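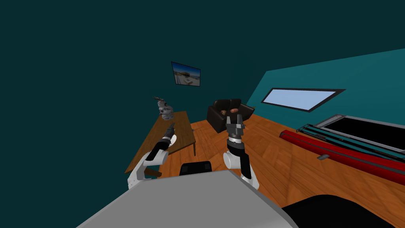
Slide 1: start pose in the Huvska living room sim, both grippers empty.

Okay, hi everybody! Leave the slide up while people sit down.

I want to talk about the planner, which we call Fakeo, and why I've had so much fun with it this spring. Two arms, one body, and a long wooden table to the left. Every plan starts with both arms out in front, so the first question is always who moves first.

Old version: plan left, freeze it, plan right around it. Easy to write, and it got stuck all the time near the table. New version plans both arms together and checks collisions every 30 milliseconds along the path. (Pause, somebody will ask about cost. Answer: it fits in 400 ms on my laptop!)

Then perception. The sofa is dark brown leather-looking stuff with two small reddish-brown things on the seat, and I love it as a test. Brown on brown, over a brown floor. Our segmenter used to merge the lot. We retrained on 300 renders with the lights shuffled and it got a whole lot better.

Demo now. Run Koyama, the replay tool, at 3x speed. Point at the elbow trace, that's the good part. If it hangs, restart from the terminal and keep talking about joint limits.

Next slide: Dustevent, our logging format, and the bug with the timestamps.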